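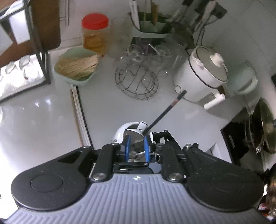

Ticket 1536 – Plutari grasp study, kitchen set
Status: Open
Opened: 24 May 2024
Reported by: Honach Manipulation Laboratory

Summary: The Muriithi grasp estimator reports a closed grip on ceramic and utensil handles at widths that do not match the calibration table. The fault affects 16 recordings. Training on the kitchen set is on hold. 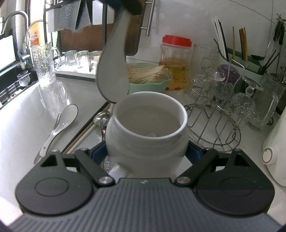
Width estimates for thick-walled ceramics were reviewed first. The estimator takes the outer contour of the object and the spacing of the finger pads. With a bulbous body and a thick rolled rim, as on the white jar held upright between the blue pads, the two contours disagree, and the estimator selects the rim. The contour step has been changed to use the contact height only.

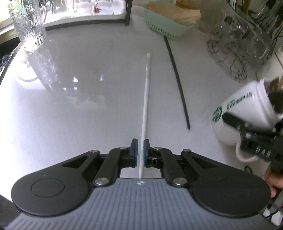 Thin objects produce a separate error. The fitting routine requires a minimum object width of 6 pixels and otherwise returns the last valid value. A long white stick clamped between the fingertips falls near this limit, and the mug in the second gripper at the right can be assigned to the wrong tool. The association step now accepts only objects that touch the recording gripper's own pads. The patch has been submitted to the Futon branch.

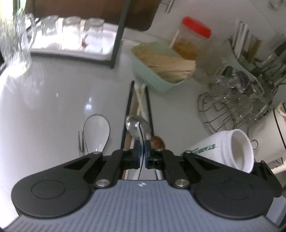
Photo: Honach Manipulation Laboratory

Spoon handles remain unresolved. Reflections from the bowl and the countertop are still read as edges in the patched version. A rerun with 2000 sampled frames is requested before the hold is lifted.

Next action: Plutari data group to confirm the calibration table in use and attach the rerun log to this ticket.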